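Setting the wrist view before a grasp test

Load the table model in Nirard and mount the arm on its pedestal. Set friction on the tabletop to 0.6 and run 25 steps to let everything settle.

Open the wrist view and lower the gripper over the red band — fingers nearly closed, wood grain behind them.

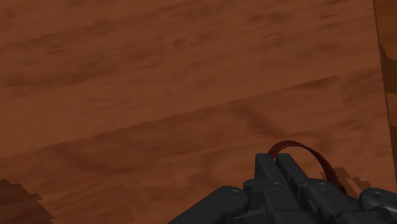

Keep the descent speed at 6 mm per step. If shadow edges look jagged, raise the shadow map setting before you log anything. Then switch to the room view and check clearance to the table.

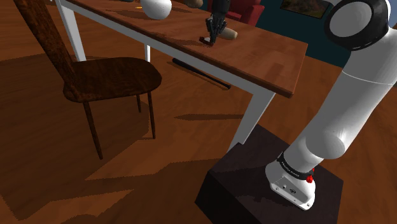 Room view: fingertips close to the tabletop, arm at right.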